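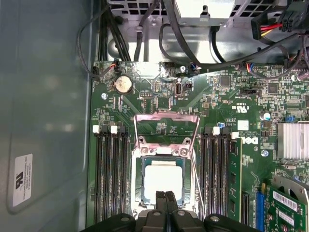

Delia Montecinos
Test and repair, second-hand servers and desktops
List member, bench-automation

Subject: Re: Wellel two-finger kit for processor removal, worth the money?

Hello all,

I promised an answer to the question from the Udstead workshop, and I am sorry that it took me until February. I quote the part I am answering:

> We take processors out of old boards by hand, and it is slow work.
> Ruiz-Ortega offers us the Wellel kit (two-finger gripper, wrist camera,
> mounting plate, software) for 2,451 plus shipping. They say it fits
> the small Clevberg arm that we already own.
> Has anyone used it inside a real case, with the cables and the power
> supply still there? The demo we saw was a bare board on a clean table.
> Also, does it come with fingertips for small parts, or must we make
> our own?
>
> Udstead workshop

We have had the same kit on loan from Ruiz-Ortega for 17 days, on the same Clevberg arm. I pay nothing for the loan and I must give it back, so I have no reason to be kind or unkind to it. We tried it on 14 machines, some desktops and some servers, all with the board still in the case.

Reach inside the case

The short answer is yes, you can work inside a case, but plan the approach from the open side. The gripper is wide at the body and narrow only at the fingers. In a desktop, the power supply and its cables take away a lot of the space that you had on the clean table. We tie the cables back before the arm moves. The manual says this is optional. I would call it required.

In rack servers we had less trouble with cables and more trouble with tall parts near the socket. The software lets you draw a box that the arm may not enter, but you must draw it yourself for each board type. For the first server this took me 23 minutes. After that you load the saved file and only check it.

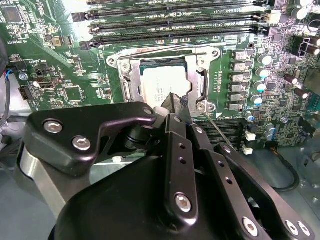 My main complaint is with the way the kit handles different sockets. You choose a socket type from a menu, and the list is short and the names are not always the ones I know from the board makers. On a board like this one, where screws hold down the load frame and the lever is a slim bar lying right beside the chip, I had to choose "generic, with frame" and then teach the positions by hand. Teaching is not difficult. You move the arm with the small control box, you press the button, and the position is stored. But if somebody in your workshop thinks that the menu will do this for you, please correct that idea before you buy.

The fingers do not open the frame for you either. We release the lever and lift the frame by hand, then the arm takes over. I asked Ruiz-Ortega about a tool for the lever and they answered that it is planned, with no date. I would not pay today for a tool that is planned.

About fingertips: the kit comes with two pairs, one flat and one with a small step. The step is meant to go under the edge of the processor. For us the flat pair worked better, with a thin rubber sheet glued on (we cut it from a glove, so it costs almost nothing). Set the closing force low. The default value is too high for this kind of part, and I changed it on the first morning.
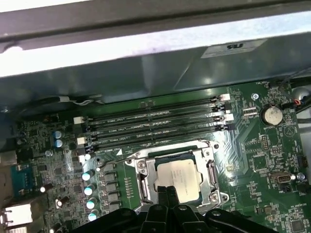
With the low force we had two drops at the start, both onto a scrap board, and both times I had put the rubber on badly. After I cleaned the metal and glued it again we had no more drops. I mention this so that you do not test first on a board you want to sell. A processor that falls on a socket with pins in it can bend many of them.

The camera is good enough to find the socket, and less good when a bright lamp shines into the case from the back. Then one side of the picture becomes white and the software asks you to confirm the position. We moved the lamp to the side and the question came less often. There is a setting called "exposure lock", and I still do not understand it – if somebody here does, please write.
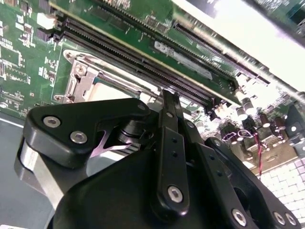
Price and support

For 2,451 you get the hardware and one year of software updates. After that, updates cost extra, and the offer I have does not say how much. Ask for this in writing. Support by e-mail was polite and usually came the next morning. The manual is clear for the mounting and weak for everything after it.

If you empty boards every day, I think the kit can be worth it, mostly for the repeated board types where you can load a saved file. For a mixed pile, where each machine is different, a person with a steady hand is still faster, and I would wait for a longer socket list.

I can send the no-entry boxes we drew, and the finger force values, to anyone who writes to me off-list. The files are small. Please tell me which arm you have, as I only have them for the Clevberg.

Best regards,
Delia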